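**Word puzzle app: progress lost after switching phones, level pack shows as locked**

Posted by Coralie Katene in Mobile Games > Puzzle & Trivia

I play Otitz (the picture-guessing game with the food and household packs) on an Android phone. I was on level 200 and had 11 hint tokens saved. I moved to a new phone in April and used the phone maker's transfer tool, which copied the app over. When I open it, the game starts at level 1 and the Kitchen pack, which I paid for, has a padlock on it.

What I have tried so far:

- Force stop and reopen
- Clear cache (not data)
- Uninstall and reinstall from the store
- "Restore purchases" in the settings menu, which spins and then returns to the menu with no message

The old phone still works and still shows level 200. Same store account on both, as far as I can tell. I never made a game login because it was optional. Is there a way to move the save file, or do I have to replay everything?

---

**Laurier Bélanger**

Same thing happened to me, I just started over. The early levels go fast when you already know the answers. There are answer lists on the web for all the packs if you get bored.

---

**Zachary Ouellet**

You don't have to replay. Two separate things are broken and they have separate fixes, so do them in this order.

**Progress.** Without a login, the game keeps its save in the app's private storage on the phone. Transfer tools usually copy the app and skip that folder. Reinstalling on the new phone won't bring it back. You need to push the save to the server from the old phone:

1. On the old phone, connect to Wi-Fi and update Otitz. Version 3 or later is required; earlier ones have no cloud option.
2. Open Settings > Profile > Create login. Use any email you can read.
3. Wait for the cloud icon to go from gray to solid. Mine took 9 minutes.
4. Close the game on the old phone and leave it closed.
5. On the new phone, go to Settings > Apps > Otitz > Storage and clear data.
6. Open the game, choose "I already have a profile" on the first screen, and log in.

Don't tap "Play as guest" at step 6. It creates a new empty save, and if you log in after that, the game asks which save to keep. The two buttons are labeled "This device" and "Profile." You want Profile. Picking the other one overwrites the server copy.

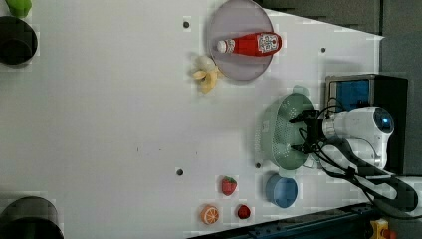
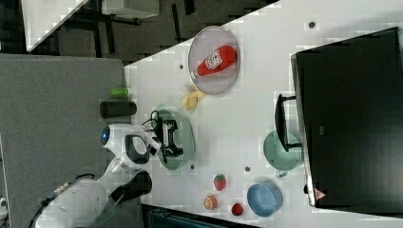

**Level pack.** Purchases are tied to the store account that was active when you bought them, and the game login has no effect on that. If you have more than one account on the new phone, the store app may be using the wrong one. Open the store, tap the profile icon, and look through the order history for the Kitchen pack. If it isn't listed, switch accounts and look again. Once you find the right one, remove the game, reinstall it while that account is active, and then run Restore purchases. The silent return to the menu is what you get when the store reports no purchases for the account.

Hint tokens are stored with the progress, so your 11 should come over with the level number. Tokens from the daily wheel are the exception — those stay on the phone they were won on.

If the cloud icon stays gray, check that the clock on the old phone is set to automatic. The server rejects uploads when the time is off by more than a few minutes, and the game doesn't show an error for it.

---

**Coralie Katene**

The profile method worked for progress. Level 200, 11 tokens. The clock was the problem at first, it was set by hand and ran slow. The pack is still locked. Order history shows it under my main account and that account is active.

---

**Delia Zúñiga**

For the pack, clear the cache and data of the store app itself, restart the phone, and open the store once before you open the game. The store keeps a local list of what you own and it can be out of date after a transfer. I had this with Otitz and with Jemon on the same phone, and it fixed both.

If it's still locked after that, write to support from inside the game (Settings > Help > Contact) so that your player ID gets attached. Include the order number from the receipt email. They unlocked mine by hand the first time it happened, before I knew about the store cache.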